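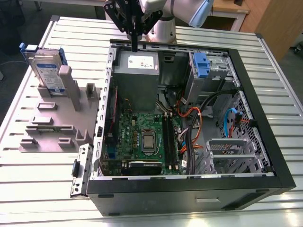

Open PC tower case, with the power supply and the green motherboard

Search the shop Go All categories

We use cookies to remember your basket and your language. Accept Settings

Mundari: The Complete Series, Collector's Box (Blu-ray, 7 discs)

All three seasons of the mystery drama Mundari are collected in one box, with the original sound and new English subtitles. The box is published by Oltier, who have also released the first season as a single set. If you own that set already, please note that the picture of the first season is the same in both. The second and third seasons have not been on disc before.

For those who do not know the series: the Kyriakidis family runs a small ferry company in the harbour town of Ferkau. One morning in January the night ferry arrives with all its lights on and no passengers. The eldest daughter comes home to help with the company's papers, and she finds in them the names of people who bought tickets for crossings that were never made. From there the story becomes stranger with each episode. Mundari is the name of the ferry. It is also something else, but we do not wish to spoil it here.

The first season can be watched almost as a crime story. The second is slower and many viewers left it, which we find a pity, as the last four episodes of it are the best of the whole series. The third was made with less money and it shows in the sea storms, but the ending answers the question of the passengers.

Running time and versions

The main programme is 1,365 minutes. The version shown on television was 1,354 minutes, and the difference is in the final two episodes, where some cut scenes between the two sisters are put back. It is not possible to choose the shorter version on these discs. Together with the extras the full time is 1,393 minutes.

Extras

A short film on the building of the harbour set (19 minutes), deleted scenes from season two (9 minutes, without subtitles). There are no audio commentaries. An earlier text on this page mentioned a commentary for the first episode. This was our mistake and we have corrected it.

In the box

Seven discs in three card cases, a booklet of 48 pages with an episode guide, and a folded map of Ferkau as it is seen in the series. The booklet is in English only. Please do not read the guide for season three before watching, it tells the ending on its first page.

The Collector's Box is limited to 900 copies and each is numbered on the back. We cannot reserve a certain number. When it is sold out, Oltier plans a simple edition with the same discs, without the map and with a thinner booklet.

Technical details

Region: B only. Please check your player before you order
Picture: 1080p, 16:9
Sound: original stereo for season one, 5.1 for seasons two and three
Subtitles: English, English for the hard of hearing, German
Age advice: 15

Delivery and returns

Orders paid before 14:00 leave us on the same working day. The box is sent in a strong carton, but the outer card is soft at the corners and small marks can happen. If a disc does not play, write to us with the disc number and we will send you a new disc, so you do not need to return the full box. Opened boxes can otherwise not be taken back.

Share this 37 Comments (12)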